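The wreck Petro Koval has spent most of his working life on was never torpedoed, shelled, or mined. She was a coal carrier called the Sorkora, she was in a wartime convoy, and she was hit by the ship behind her.

"People's faces fall a little when I tell them," he says. "They want a U-boat. I have a freighter with a helmsman who turned left."

Koval is a maritime historian, semi-retired, in the sense that he stopped being paid. He has just finished a book on collisions in convoy during the Second World War, a subject he describes as unpopular with publishers, veterans' families, and his own brother. We spoke over two long afternoons and a quantity of tea I would rather not think about. 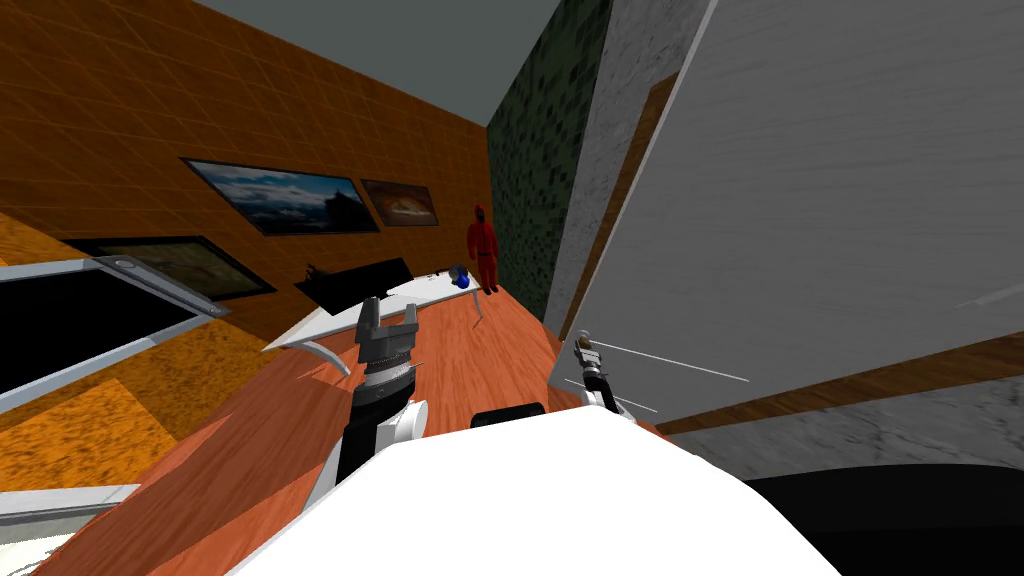 He came to the Sorkora by accident. He had gone into an archive looking for the freight records of the Onyshchenko line, a small shipping firm that no longer exists, and was handed the wrong box. Inside was the log of a convoy commodore with terrible handwriting and a strong dislike of nearly every captain under him.

"He calls one man a hazard to seabirds," Koval says. "I read the whole thing standing up."

The log covered a December crossing with 35 merchant ships, sailing in columns, without lights, in weather that the commodore sums up as "unhelpful." On the ninth night the convoy was ordered to make an emergency turn. Most of it did. The Droltard, a tanker loaded deep and steering like a church, turned the other way.

"You have to picture how they were doing this," Koval says. "Flags by day, colored lights and sound signals at night, and a fog so thick the lookout couldn't see his own bow. Then everyone is supposed to swing together like a dance troupe. These were tramp steamers. Some of them could barely swing alone."

The Droltard struck the Sorkora just behind the bridge. The tanker, which by rights should have gone up like a match factory, lost some plating and carried on. The Sorkora sank in 9 minutes.

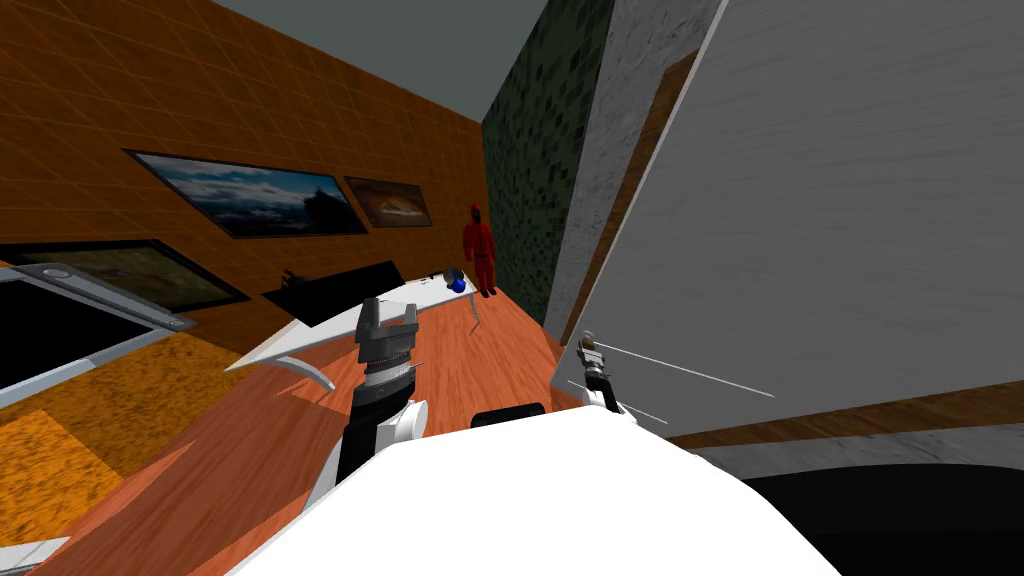

The blame

The inquiry that followed was short and, in Koval's view, mostly concerned with getting to lunch. It found that the Droltard had misread the signal. He is not so sure.

"The signal was repeated by the ship at the head of the column, the Ponden," he says. "And the Ponden's own log has the turn written down, crossed out, and written down again. In different directions. I find that interesting. The inquiry did not find it interesting."

Did anybody on the Ponden ever own up to it? He laughs at this for some time. Her second officer did write a letter, years later, to a shipping magazine. It was a complaint about the magazine's coverage of paint. 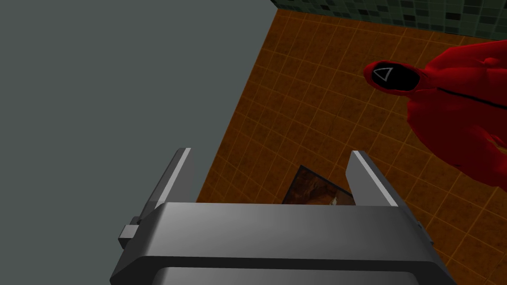
A simulated room with a gripper in the foreground.

Koval eventually traced a family that had kept a diary belonging to one of the Sorkora's stokers. It had been used for a while to level a wardrobe. The stoker had got off in a boat with a cook, a gunner, and the ship's typewriter, which the cook refused to put down.

"He gives the sinking half a page," Koval says. "The typewriter gets four. He really hated that cook."

The book has room for this sort of thing, and it is better for it. It also has 80 pages of notes, which his editor wanted to trim and which Koval defended line by line - he won, he says, by being more boring than she was. The notes are where he puts his arguments with other historians, several of whom have written back.

Toward the end of our second afternoon I asked him what I suspect most readers will want to know.

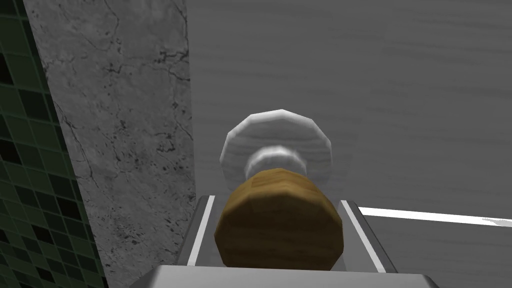

Why did ships in convoy sail so close together if collisions were such a danger?

"Because the escorts had to get around the outside of them," Koval says. "Spread the ships out and you've got a bigger fence to guard with the same few dogs. The Admiralty knew there would be bumps. They thought bumps were cheaper than torpedoes, and mostly they were right. It's just that the Sorkora was one of the bumps."

He has never seen the wreck, which lies far too deep for divers, and says he has no great wish to. He gets seasick. On the one research trip he took by water, a ferry crossing, he spent the whole passage lying on the floor next to a vending machine.

His next project is about harbor pilots. He has already been given the wrong box twice, and he asked for the second one again.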